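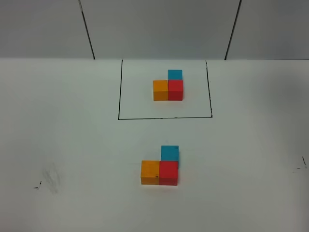
Zolasik Surface Cleaner Concentrate
Sold by Ndlovu Supply, Stirnville
Item no. 372
Size: 4-quart jug
Price: $11
In stock

We carried a different concentrate until last August, when the maker changed the formula and the new one left streaks on pretty much everything. Zolasik replaced it. It is a decent general cleaner for hard, sealed surfaces and it costs less than most of what we tried. The label promises a good deal more than that, and we'd like you to read this page before you believe the label.

What the label says, and what we think

"Lifts any stain." It doesn't. Coffee, pencil, fingerprints and ordinary grease come up fine. Permanent marker gets lighter and stays put. Hair dye did not budge at all on our test board, even when left under a soaked cloth through lunch.

"Streak-free shine." On glossy surfaces you will see streaks if you mix it too strong, and most people mix it too strong. On matte white surfaces streaks are harder to spot, but the leftover cleaner is still there and dust sticks to it. Wipe again with plain water.

"Safe on all surfaces." We asked the sales rep which surfaces had been tested and got a brochure. Keep it off raw wood, waxed wood, natural stone and anything painted that you care about. Try a hidden corner first.

"Professional strength." We don't know what this means and neither did the rep.

"Fresh linen scent." It smells like cleaner.

Mixing

Use one capful to a quart of cool water for daily wiping. For greasy spots, use two capfuls, let it sit a few minutes, then rinse. The label suggests up to four capfuls for "extreme soil." We tried it on a shop bench and saw no difference except that the rinse took forever. Do not mix it with bleach or with any other cleaner.

The cap is the weakest part of the product. It has no fill line, and it drips down the side of the jug when you put it back on. If you have a small measuring cup, use that.

What you get
One jug, one cap, a folded instruction sheet in small print. No spray bottle, whatever the older listings say. Empty spray bottles are item no. 11.

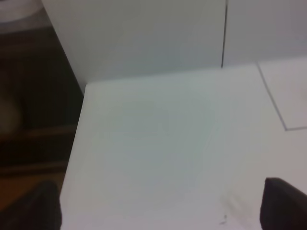
Gerrit Moodley disagrees with us about rinsing. He has used the weak mix on his counters every day since we started selling it, never goes over them with water, and says he gets no haze and no sticky dust. He thinks we have hard water in the shop and are blaming the jug for it. That could be so. Our tap water is hard, and we haven't run the same test with distilled. He also says the greasy-spot mix does need a rinse, so on that much we agree.

Is it worth the money?

Compared with a ready-mixed spray, yes, if you clean often. Compared with a little dish soap in a bucket, we aren't convinced. Dish soap handled everything on our test board that Zolasik handled, but it took more rinsing. If you already have dish soap and some patience, you may not need this.

Lesar makes a similar concentrate with a better cap. We don't stock it because the jugs kept arriving cracked.

Returns
Unopened jugs can come back within 5 weeks with a receipt. Opened jugs can't, so buy one before you buy a case.

Shipping
Ground only. Store upright and away from freezing.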